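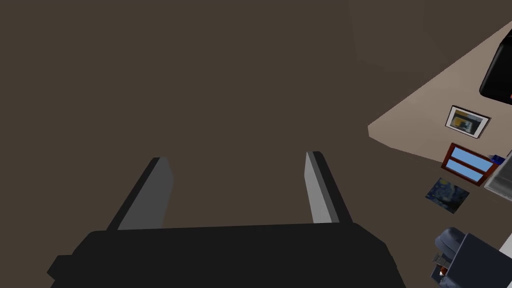
Chisholm Robotics Releases Skitbridge, a Tool for Teaching Robots by Remote Control in Simulated Rooms

Release lets operators record household tasks from the gripper's point of view before a physical arm is involved

PRARKUNON, January. Chisholm Robotics today announced the general release of Skitbridge, a software package that allows a person to show a robot a task by steering a simulated gripper through a furnished room. The release follows a pilot program conducted with Womach, a home-support equipment company, at its training center in Prarkunon.

Skitbridge places the operator behind the gripper, looking along its two fingers toward the floor and furnishings of a rendered room. The operator moves the gripper with a handheld controller and opens or closes the fingers with a trigger. Each session is stored as a demonstration, including the path of the gripper, the state of the fingers, and the view that the operator had at every step. The demonstrations can then be used to train a control program for a physical arm of similar build.

"Our customers know how a job should be done, but most of them do not write software," said Wayne Dunmore, chief executive of Chisholm Robotics. "Skitbridge lets them do the job themselves, by hand, and passes that on to the machine. We have worked toward this release for a long time, and we are pleased to place it in the hands of people who do the work every day."

During the pilot, 12 operators at Womach recorded 1370 demonstrations across 243 room layouts. Tasks included approaching an item on the floor, lowering the gripper over it, closing the fingers at the correct height, and carrying the item to a table. The layouts contain the ordinary contents of a home, such as armchairs, appliances, small blocks, and framed pictures, and the software can change their placement between sessions so that no operator repeats the same room twice in a row.

Alfredo Mercado, director of training at Womach, said that the view from the gripper required some adjustment for new staff. "People first want to look at the whole room," Mercado said. "After a few sessions they begin to watch the space between the fingers and the edges of nearby furniture. Those approaches are slower, and they give us better demonstrations. We now ask every new operator to spend the first session only moving through the room with the gripper open."

The general release includes several changes requested by pilot operators. A session may be paused and resumed without losing the recording. A demonstration that ends in a dropped item may be marked and kept separately, where it can be used to teach recovery. The speed of the simulated arm may be limited for beginners, and supervisors may replay any session from the operator's view or from a fixed point in the room.

"Simulation does not replace practice on a real arm," said Alfie Tapley, who leads product engineering for Skitbridge. "Rendered floors and fabrics are simpler than real ones, and contact between objects is hard to model well. We advise customers to collect their first demonstrations in Skitbridge and to finish with a smaller set recorded on their own equipment."

Skitbridge runs on a standard desktop workstation and supports two-finger parallel grippers at release. Support for other hand designs is under review. The package is supplied with a library of 800 household objects, and customers may add their own models. Recorded sessions remain the property of the customer and are stored on the customer's own systems unless otherwise agreed in writing.

Licenses are available now to companies, colleges, and public research bodies. Existing pilot users will be moved to the general release at no charge, and their earlier demonstrations will remain readable.

About Chisholm Robotics

Chisholm Robotics develops software for teaching and supervising robot arms in homes, workshops, and care settings. The company is based in Prarkunon.

Press contact: Mervyn Blackburn, Office of Communications, Chisholm Robotics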